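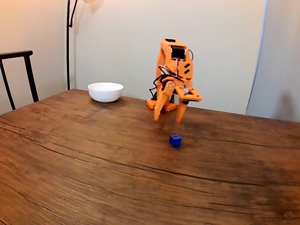 Furniture Surfaces 217
Handout 4: Reading, Cleaning and Repairing a Wooden Tabletop
Berkivo Institute, Department of Interior Furnishings
Instructor of record: Athina Makris

Purpose of this handout

Handout 4 accompanies the January lectures on horizontal wood surfaces and should be brought to both practical sessions in the Chan Building. It covers the figure of the wood, the appearance of common finishes, routine cleaning, and the limits of repair without stripping. Upholstered and painted furniture are treated in Handouts 6 and 7. Students who missed the lecture on wood movement should read the notes on file in the department office before attempting Section 5.

1. Terms used in the course

Grain refers to the direction in which the fibers of the wood run. Figure refers to the pattern seen on the surface, and is produced by the grain, the growth rings, and the way the board was cut. The two words are often exchanged in ordinary speech. In written work for this course they are kept separate.

A knot is the place where a branch joined the trunk. The fibers around it bend, and the wood there is commonly harder and darker than the wood beside it. A sound knot is firmly held on all sides. A loose knot moves under thumb pressure and must be recorded as a defect.

Sheen is the amount of light a finished surface returns to the eye. The course uses four levels: matte, satin, semi-gloss and gloss. Color and sheen are recorded on separate lines of the condition sheet. A medium brown top may be given any of the four sheens without a change in its stain.

The field is the broad central area of the top. The margin is the strip along each edge, where hands, sleeves and chair backs make contact. Wear in the margin is normally heavier than wear in the field, and a sheet that reports only one of the two will be returned.

2. Reading the figure

Figure should be read before anything is applied to the surface, including water. Stand at one end of the table and look along its length, then move to the long side and repeat. The same board may look lighter from one side than from the other, and a stain matched from a single position will often appear wrong from the chair opposite.

Long, wavy lines are typical of flat-sawn boards, in which the cut passes through the growth rings at a shallow angle. Straight, narrow and evenly spaced lines suggest a quarter-sawn board. Dark bands may be natural to the wood, may result from uneven uptake of stain, or may be printed. The student is not expected to identify the species from figure alone and should not write down a species unless it can be confirmed from the underside, an end, or the maker's paperwork.

Solid wood, veneer and printed surfaces are distinguished chiefly at the edges. On solid wood the lines of the top continue over the edge and into the end. On veneer they stop at a thin seam. A printed surface may repeat: the same knot, with the same lines around it, is found again some distance along the top. Where no edge can be examined, the entry on the sheet is "wood surface, construction not determined." This is an acceptable entry and carries full marks when it is correct.

3. Reading the finish

Finish is examined under raking light. Lower the blinds, place a single lamp near the level of the tabletop, and look toward it across the surface. Ceiling light conceals shallow scratches and tends to produce one soft bright area that students mistake for wear. If the bright area moves as the observer moves, it is a reflection. If it stays in place, the finish itself has changed.

The following conditions are to be looked for in each session.

White rings or clouds. Moisture has entered the finish but has usually not reached the wood. These often respond to the treatment in Section 5.

Black rings or spots. Moisture has reached the wood and reacted with tannins or with metal. These do not respond to surface treatment.

Dull margin. Skin oil and repeated wiping have worn or softened the finish. Test with a fingertip - a softened finish drags slightly.

Fine parallel scratches. These are most often left by objects pulled across the top. Record the direction in relation to the grain. Scratches across the grain are more visible and more difficult to blend.

Dents. The fibers are compressed but unbroken. A gouge, in which fibers have been cut or lost, is recorded separately.

4. Routine cleaning

4.1 Materials

Each pair will need two soft cotton cloths, one small bowl, a soft brush, mild dish soap, and the department's standard paste wax, Bravimon Clear. Paper towels are not used on finished wood in this course. Spray polishes containing silicone are not permitted in the workshop, as residue on the benches interferes with later refinishing work by other classes.

4.2 Procedure

Remove dust first, using the brush along the joint where a table meets a wall or backboard, and then a dry cloth over the field. Dust left in place will be dragged by the damp cloth and will scratch.

Mix a few drops of soap into a bowl of lukewarm water. Wet one cloth and wring it until it no longer drips. Wipe with the grain in long, overlapping passes, beginning at the far side and working toward the body. Do not lean on the cleaned area.

Dry each section before starting the next. A section should be no larger than the arm can cover comfortably without a step to the side. Water must not be allowed to stand at a joint or a knot.

Where waxing is called for, wait until the surface is fully dry to the touch. Apply a thin coat, leave it for the time printed on the can, and buff with the second cloth. A streaked result nearly always means that too much wax was used. Additional buffing is the remedy, and a second coat will make the streaks worse.

4.3 Frequency

A dining or work table in daily use is dusted daily and washed weekly. Waxing twice a year is sufficient for most homes. Modern factory finishes may need no wax at all, and the manufacturer's care card takes priority over this handout wherever the two differ.

5. Minor repair

All repairs are tested on a practice board before they are attempted on furniture. Boards are issued at the start of the session and are marked on the back with the pair's initials.

White rings. Lay a dry, folded cotton cloth over the mark. Apply a warm iron, without steam, for a few seconds at a time, lifting the cloth after each application to inspect. Stop as soon as the mark fades. If there is no change after several applications, stop and report it. Excess heat will soften the finish and print the weave of the cloth into it.

Light scratches. A matching wax stick is rubbed across the scratch, leveled with a plastic card, and buffed with the grain. On tops with strong figure, choose the color of the nearest dark line in preference to the average color of the board. A repair that reads as part of the figure is less noticeable than one that falls between two colors.

Local dullness. Sheen may be evened with 600-grit paper, used wet with a drop of soap and with very little pressure, always along the grain. Paper as coarse as 200 grit will cut through a thin finish in a few strokes and is reserved for bare wood. Veneered tops are not sanded by students in this course at any grit.

Dents. Steam treatment is demonstrated by the instructor only. Students may take notes and may handle the demonstration board afterward.

6. Placement and the room

Much surface damage is a matter of where the table stands. Direct sun will alter the color of the field and leave paler or darker shapes under objects that are seldom moved. Objects left on a top for long periods should be lifted and shifted from time to time - lifted, and not slid. Felt pads are placed beneath anything with hard feet, corners or a rough base.

A table set tight against a wall should be given a small gap where the room allows it. Pale walls show scuffs at table height, and a wooden top needs space for seasonal movement across its width. In rooms where relative humidity stays above 70 percent, movement can be considerable, and drawers or leaves may begin to bind.

7. The condition sheet

One sheet is submitted per student, although the work is done in pairs. Entries are made in pencil at the table and copied in ink before submission. The sheet asks for dimensions, color, sheen, figure, construction, condition of field, condition of margin, treatment carried out, and treatment recommended. The written recommendation should be around 200 words.

Color is recorded against the Clokex reference strips held at the front desk. Strips are compared in daylight near the window and are returned to their sleeve after use. Words such as "nice," "warm" or "rich" may appear beside the strip number but may not replace it.

Reading for the next session

Course reader, chapter on film finishes and penetrating oils, including the test procedures at the end. Bring one clean cotton cloth from home. Practice boards not collected by the end of the second session will be sanded and reissued.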